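# Tullent hand tool: finger pads, insert pull-out, and glare on the panel task

**prana_r** (Pramila Rana)

Build notes for the hand-held gripper I have been putting together on the back bench at Prinmont. The layout is the Tullent parallel-jaw design: two printed fingers on a linear rail, thumb trigger, wrist camera looking forward between the fingers. I changed the finger geometry and the pads and left the rest of the mechanism alone.

Changes so far:

- Fingers lengthened by 5 mm so the pads clear the rail housing when the tool is tilted down.
- Heat-set brass inserts in place of self-tapping screws.
- Pads cut from black rubber sheet, two screws each.
- Camera exposure locked. Auto exposure was hunting every time the tool passed over a white surface.

Problem one is pad compliance. On thin, flat parts the pads roll outward at the tips and the part walks down toward the heel. Problem two is that the inserts have started to creep after repeated pad swaps. I'd like opinions on both before I reprint.

The test task is picking up small plastic clips and setting them against the foot of a sheet. It was chosen for being awkward: low contrast, low height, and a shiny backdrop. 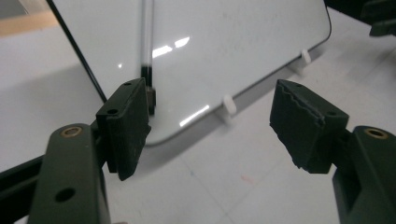

Pad stiffness is where I have spent most of the time. The first set was soft enough to fold over itself under full trigger. The second set is stiffer and holds shape, but it slides on smooth plastic unless the trigger is nearly bottomed out. The ragged top edge on the right-hand pad makes that side harder to judge, and I would not draw conclusions about tip grip from it until it is replaced with one that matches the left. Both pads use the same two-hole pattern, so swapping takes a minute. The file revision is 2849 for anyone comparing against the older 2751 fingers.

---

**khurana_o**

What is the wall thickness around the insert? If it is less than the insert's own radius, creep is expected. The plastic relaxes under the screw preload and the knurl loses its bite. More perimeters will do more for you than more infill.

---

**prana_r**

Three perimeters, 40% infill. The wall on the outboard side is thin because I rounded the top of the finger to save weight.

---

**khurana_o**

Go to six perimeters and leave the rounding. Heat the insert slowly. If it went in fast it is probably sitting in a pocket of smeared plastic with nothing behind the knurl.

---

**dquintero**

Disagree on inserts in general for this part. The pad screws see a peeling load every time the fingers close off center. A through-bolt with a nut on the back face puts the plastic in compression and the problem is gone. We did this on the Tondwood jaw and never went back.

---

**khurana_o**

A nut on the back face costs you clearance and gives you something to catch on the work. On a tool that has to get down near a table, I would keep the flush insert.

---

**dquintero**

Recess the nut. There is already a round hole straight through the finger lower down, so the section can evidently take one.

---

**prana_r**

The lower hole is a lightening hole and carries nothing. A hex pocket at the pad position would leave me 1.5 mm of wall. I can try it on one finger and leave the insert on the other, which would at least be a direct comparison.

---

**dquintero**

That works. Put the nut on the side that gets swapped most.

---

**nisha_t**

On the pads: is the serrated edge on the right one intentional? I ran toothed pads for cable handling and they were useful there, with the teeth on the gripping face. On a top edge they would do nothing for grip.

---

**prana_r**

No, that is my knife work. It was an offcut and I stopped being careful. The next set will be cut against a steel rule.

---

**nisha_t**

Then consider a two-layer pad. Stiff backing, thin soft face. The backing stops the tip roll and the face supplies the friction. Contact cement is adequate if you roughen both sides first. Wipe the faces down with isopropyl between sessions as well. The left one looks dusty, and dust on rubber will account for some of the sliding on its own.

---

**hemant_r**

Different subject. The camera is going to be the bigger problem if you intend to use these recordings for training. There are bright streaks from the overhead lights on that white sheet, and one of them runs close to the bottom edge, which is where your clips sit. With a locked exposure those areas will clip to white and any small white object passing over them will lose its outline.

---

**prana_r**

The streaks move as the tool moves, so in any one demonstration they are over the clips for a short part of the approach. I had assumed that was acceptable variation.

---

**hemant_r**

It is acceptable if the lights are the same when you run the policy. If somebody turns off one bank, the reflections land elsewhere and you have a different input. I would either diffuse the lights or record under several lighting conditions on purpose. Leaving it to chance is the worst of the available choices.

---

**khurana_o**

I would not diffuse anything. The shop where this gets used will have bare tubes. Record in the conditions you have.

---

**hemant_r**

Which is the second thing I suggested.

---

**nisha_t**

A cheap middle option is a polarizing film over the lens. It cuts part of the reflection from a glossy sheet at shallow angles. You lose light, so raise the gain and check the noise.

---

**dquintero**

I tried film on a Bhatt camera module. It helped from one direction and did nothing from the other, as you would expect with a tool that rotates in the hand. I took it off.

---

**prana_r**

Noted. I will skip the film and record with the lights in three states. I have 29 demonstrations so far, all with everything on, and will keep those as one of the three.

---

**hemant_r**

Check for accidental contact with the clear rod in front of the sheet while you are at it. It is close behind the left pad from this angle, and a transparent part is easy to miss on playback. Only the black lower end gives you a reliable reference.

---

**prana_r**

Agreed. I will put a band of tape partway up the rod.

---

**khurana_o**

Tape changes the object. If the finished system has to deal with a bare rod, train on a bare rod.

---

**prana_r**

The rod is an obstacle in this task and is never grasped, so I am less strict about it. I will do one batch with tape and one without.

Plan for the reprint:

1. Left finger: six perimeters, insert set slowly, same position.
2. Right finger: hex pocket, recessed nut, through-bolt.
3. Both pads: stiff backing with soft face, rule-cut.
4. Wipe the pads at the start of each session.

---

**dquintero**

Mark the bolt head with paint pen so you can see whether it rotates.

---

**khurana_o**

Same for the insert. Draw a line across the brass and the plastic. If the line breaks, it has turned.

---

**prana_r**

Will do both. The left finger is on the printer now. The right one needs the pocket redrawn first, and I will upload the file when the wall thickness checks out.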